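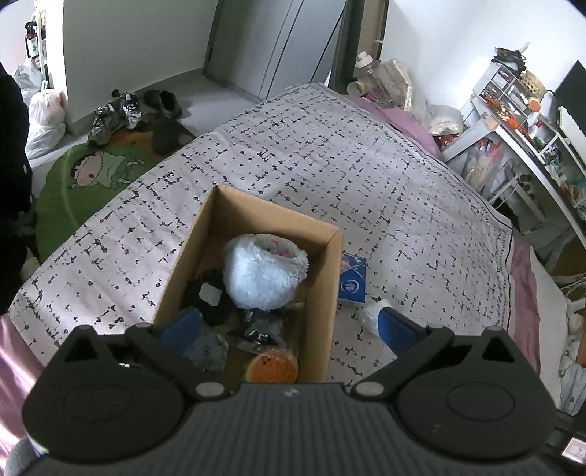 Drevance Returns and Repacking Team

Home | Visits | Notes | Contact

2 min read

Our November visit to the MacKinnon site covered soft goods: plush, small toys and accessories sent in mixed orders. Anayeli Varela led the tour, and Melina Dimitriou took notes on packing.

The site handled 3,697 mixed orders last month, of which 263 were repacked. Most repacks involved a large plush piece placed over flat items. The white cup-shaped plush is typical. It fills much of an open cardboard box and leaves the bun toy and the wrapped black item to share what remains.

Clear wrap stays on where supplied. Flat packets go in last, along the wall. Two box sizes are in use; Theano Karras would like a third, shallower one. We asked for the size chart and have not received it yet.

Shares: 2 | Comments: 2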